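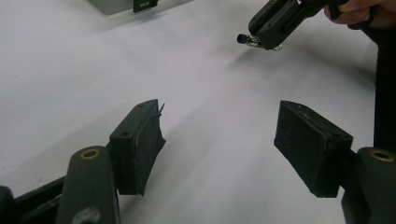
Durkusance is looking for participants to help write and test a set of working rules for hand-held grippers used in recording manipulation tasks. The rules will cover how the tools are checked before a session, how two people or two hands share a table, and when a worn part has to be replaced. We already have a draft, called Cellora, but most of it was written at a desk. A section on finger pads, for instance, says only that the covering must be "in good condition," and that is little help to an operator holding a tool whose pads are scuffed on one top and slightly frayed along the lower edge, with a thin wire or fiber sticking up from one corner. We want people who use these tools to tell us where the line should be.

What you would do

Participants work in pairs at our site in Buvport. Each session starts with the pre-use check in the draft. You go through the pads, screws, bushings and links on your own gripper, mark each one as pass, fail or unsure, and write a short note for every "unsure." You then trade tools with your partner and repeat the check without seeing the first sheet. We compare the two sheets afterward.

The rest of the session is table work. You will pick up, pass and set down everyday items following the draft rules on spacing and right of way. Two grippers over one tabletop get in each other's way quickly, and the present text on who moves first is hard to follow. Expect to be stopped and asked what you thought the rule required.

Each participant attends 4 sessions. There is no homework, but we ask you to read the draft before the first one. It is 1,515 words long.

Who can apply

You should be 18 or older and able to hold a tool at table height for short periods with breaks. We are looking for a mix of experience:

Operators who have recorded tasks with hand-held grippers, at any company or lab
Technicians who repair or assemble small mechanical tools
People with a background in workplace safety or inspection
People who have never used a gripper but are comfortable reading instructions in English

Left-handed applicants are especially welcome. The draft assumes a right-handed operator in several places and we would like to find all of them.

You can't take part if you worked on the first draft or are employed by a supplier of the tools under test.

Pay and practical matters

Participants are paid $312 on completion. If you leave early, you are paid for the sessions you attended. Travel is not covered. Parking is free behind the building, and the entrance is step-free.

Sleeves must be close-fitting or rolled above the elbow. Please leave rings and bracelets at home. Gloves in three sizes are provided for anyone who wants them.

Sessions are recorded on video. The recordings are used to settle disagreements about what a rule means in practice, and are seen only by the project staff at Durkusance and the reviewers at Sangkhawat, who are editing the final text. Your name will not appear in the published rules unless you ask to be listed.

How to apply

Send a short message through the contact form on the Durkusance site with "Cellora participant" in the subject line. Tell us which of the groups above fits you, which hand you prefer, and which days you are free. A resume is not needed. If you have worked under a written checklist for tools like these, say what you found unclear in it.

Applications close on 9 December 2019. We will reply to all applicants, including those we can't place.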